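3.2 Collecting demonstrations in occupied bedrooms

Our earlier attempt, with a leader arm bolted to a bench at Irkbridge, produced demonstrations of great tidiness and little use. Policies trained on them handled a towel well provided it was the bench towel. For the Gallus set we therefore left the arm at the lab and sent out only the gripper, held by the demonstrator and moved through the task as the robot would later be expected to move it. Homes were used as found. The protocol asked that beds be "in ordinary condition," a phrase our participants interpreted generously.

Cloth was the main subject. It has no fixed shape and no handle, and it hides the fingertips at the moment one would most like to see them (Figure 4).
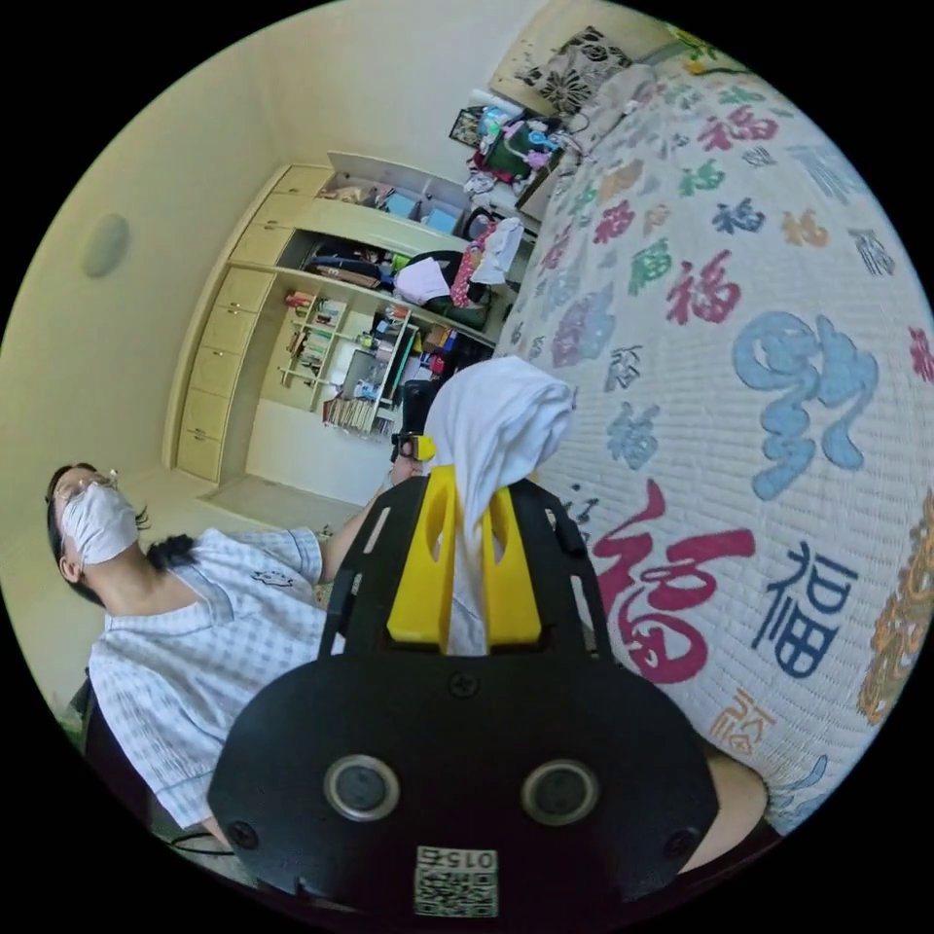
Figure 4. White cloth draped over the yellow finger mount of hand-held unit 015, with a patterned quilt to the right.

Demonstrators were free to use the other hand. An early draft of the protocol, written by Velimir Stan, forbade this, and it lasted until he tried to fold a pillowcase himself. Bare-hand contact is now labeled and kept, although our robot has one arm and can only look on with envy.

The second difficulty is the background. A lab table offers the vision encoder one cloth on one color. A bed offers cloth on cloth, often printed, and the boundary between the thing to be picked up and the thing to be left alone is largely a matter of opinion (Figure 5). Shalini Shakya and Urmila Goel marked target masks separately and compared them afterward — the meetings were longer than planned.

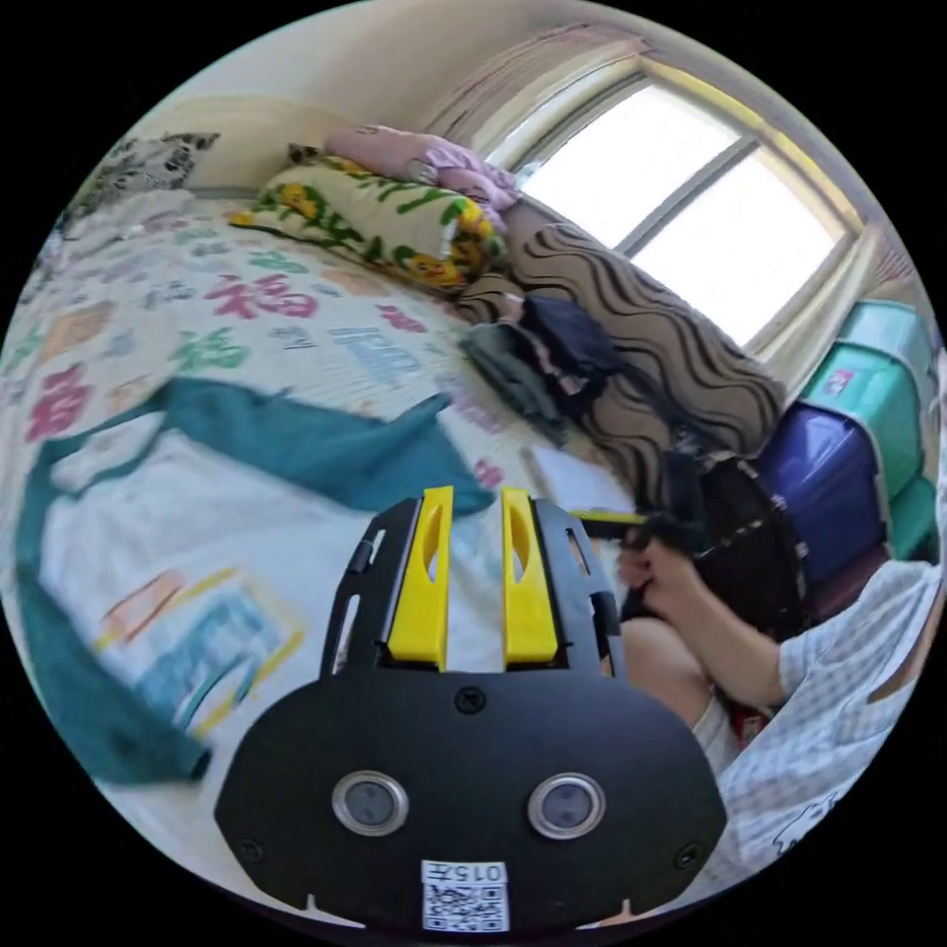
Figure 5. Crumpled teal cloth behind the gripper fingers, lying on a quilt printed with large colorful characters.

In total we recorded 1650 demonstrations, of which 187 were dropped for lost tracking. Another 600 were held back for the tests in Section 4. Quilts with dense prints were kept in both portions.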